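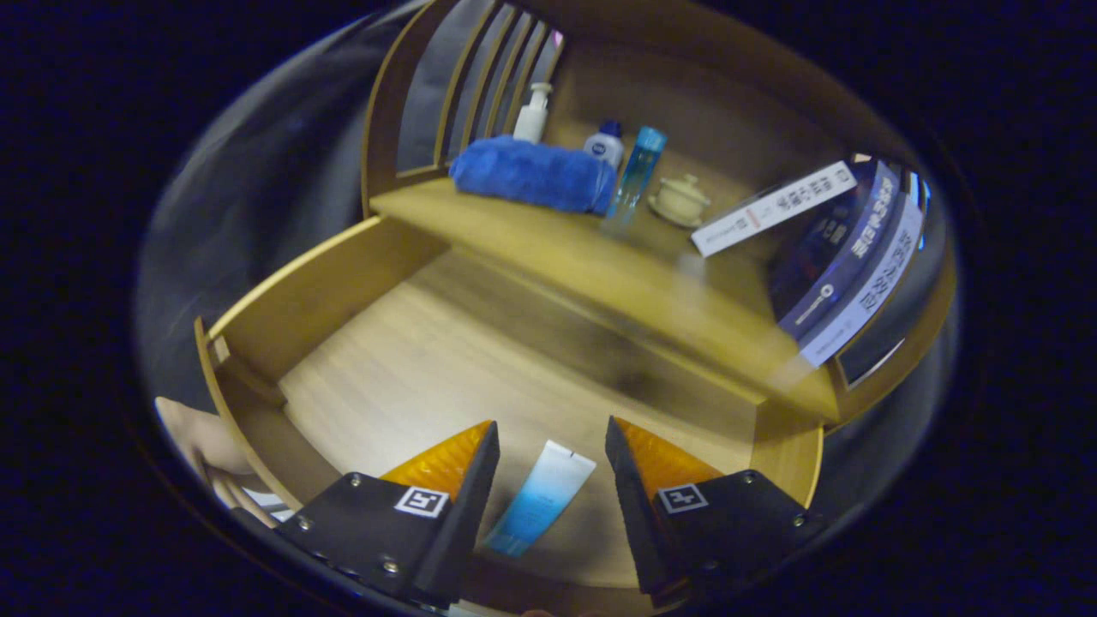
Estrella Rosales：我最赞成把层板检查放在第一项！以前我们总是先看东西摆得齐不齐，板子松不松反倒留到最后，结果常常要把摆好的东西全部搬下来重来一遍。这次能不能顺便把“毛巾离瓶子多近”也写进去？我每次都拿不准。

当然可以，已经加在第二部分了，谢谢提醒！下面是木柜与开放层架的检查清单，2019年3月3日修订，Nilavmont 客房各层通用。每一项后面都留了备注，大家看到什么就写什么，字丑没关系，写得具体就好。

一、柜体和层板

1. 层板是否平稳
手掌放在层板中间轻轻下压，再压左右两端。不应有晃动、翘起或者响声。
备注：九号房的上层板右端有轻微响声，把支撑件拧紧以后就安静了，很开心，一把螺丝刀解决问题。下次检查再压一遍。

2. 木材表面和边缘
顺着木纹摸一遍，留意毛刺、裂口、起皮。浅色木头上的水印很明显，侧着光看最清楚。
备注：浅色木真的好看，蜂蜜一样的颜色，配蓝毛巾特别精神！不过水印也藏不住。瓶底有水的一律擦干再放回去。

3. 格栅木条
逐根轻按，看有没有松脱。缝隙里的灰用软毛刷从上往下刷，别用湿布硬塞。
备注：四号房有一根木条下端松了，已登记待修。修好之前，格栅前面不放易碎的东西。

4. 侧板与底层
下层底板要擦到里角。侧板和底板的接缝处最容易积灰，也最容易漏看，请蹲下来看，站着看不到。
备注：蹲下来之后发现的东西：发夹、茶叶、一枚纽扣。纽扣交前台了。

5. 承重
上层总重不超过30公斤，贴在柜内的标签要能看清。书、成箱的洗护用品和备用茶具优先放下层。
备注：标签模糊的有两处，已经换了新的。

6. 固定件
高度超过70厘米的柜子，背后必须与墙体固定。双手扶住柜顶前沿轻轻往外带，不应有位移。
备注：全部通过！去年九月那次有一间没过，当时拖了好几天才修，这次大家动作快多了。

二、洗护用品和毛巾

7. 瓶身与瓶盖
白色按压瓶：泵头要朝上、按下去能回弹，不用时转到锁定位置。旋盖瓶：拧紧，倒过来停几秒，不渗漏为合格。
备注：Pindow 的按压瓶锁定方向和旧款相反，刚换的时候好几个人都拧错了，包括我。现在瓶底贴了小箭头。

8. 标签朝外
每个瓶子上的品名都要让客人一眼能读到。小瓶子尤其要注意，洗发水和清洁剂绝不能混放在同一层。
备注：这条没有商量余地。清洁剂一律进带锁的工具柜，哪怕只是“放一分钟”。

9. 瓶子是否站稳
细高的瓶子容易倒，靠里放，瓶底整个落在层板上。发现有瓶子斜靠着毛巾或者别的瓶子，扶正。
备注：透明的浅蓝色瓶子又高又窄，最爱歪。拉一下毛巾它就跟着走。摆完以后请试着单手取一次毛巾，瓶子不动才算过关。

10. 毛巾与瓶子的距离
回答 Estrella 的问题：留出一只手能伸进去的空当。层板太窄、实在留不出来时，毛巾移到下层。
备注：毛巾卷起来横放很漂亮，又厚又软，客人也喜欢。漂亮和顺手两样都要，多试几次总能找到位置。

11. 毛巾状态
干透、无线头、无异味，外侧没有下垂到层板以下。
备注：Darodier 新送来的这批毛圈很密，吸水好，可是晾干也慢。三楼有一条摸着外面干，卷心还是潮的，所以检查时请把手指伸到卷心里摸一下。

三、茶具和书

12. 盖碗与茶托
盖子、碗、托三件齐全，沿口用指腹转一圈，不能有缺口。盖钮要牢。碗要坐在托的正中。
备注：奶油色这款是我的心头好！十二号房的托沿有个很小的缺口，已经换下。缺口再小也要换，客人是用嘴唇碰的。

13. 茶具的位置
离层板前沿至少一个手掌宽，旁边不放有棱角或者会滑动的东西。
备注：书和茶具同放一层时，先确认书不会倒过来。

14. 书是否靠稳
书可以靠着柜子侧板立放，用手指推一下最外面那本，整摞不应滑动。书脊开胶、缺页的收回。
备注：有人问要不要每层都配书立。我觉得书少的时候靠侧板就行，前提是推一下不滑。光滑封面的书容易溜下来，换一本布面的，或者平放。

15. 书和水汽
书不与开口的瓶子相邻。发现书页起皱、发潮，取出来晾，不要直接放回去。
备注：五号房有一本游记已经皱成波浪了，还是很好看的一本。晾了两天，送去员工休息室继续服役。

四、玻璃与开口处

16. 玻璃面和边框
有玻璃的柜子要查裂纹、松动和边角。深色玻璃反光强，请换两个角度看，再用手电扫一遍边缘。
备注：Serrano 的师傅教了一招：手电贴着玻璃平照，细裂纹会亮出一条线。试过，太好用了！

17. 侧面开口
手伸进去摸一圈木边，不能刮手。里面不堆放物品。
备注：通过。六号房的木边有一点粗糙，用300目砂纸轻轻磨过，再上了一层木蜡油。

五、签字前再看一眼

18. 退后两步，从正面看；再从高处往下看。很多问题换个高度才看得见，比如藏在毛巾后面的瓶子有没有盖好。

19. 把清单上没打勾的项目抄到交接本，写上房号和层数，不要只写“柜子有问题”。

20. 已经当场修好的也要写。写了才知道哪个位置老是出毛病。

本次共查38个柜子。待办如下：

四号房：格栅木条重新固定。
九号房：上层板复查。
十二号房：补一只茶托，要同色的。
三楼：毛巾晾干时间延长，卷之前先摸中间。

Estrella Rosales：看到第10项啦，一只手的空当，这个好记！我下午拿两间房试了一下，一间刚刚好，另一间层板太窄，毛巾挪到下层去了，取起来反而更方便。还有一个小建议，盖碗那一项能不能加上“盖子翻过来看内侧”？茶渍都在里面。

加！第12项下一版就改，改好之前请大家先按这个做。窄层板那间麻烦把房号写进交接本，我想过去看看，说不定同一型号的柜子都可以照这样摆。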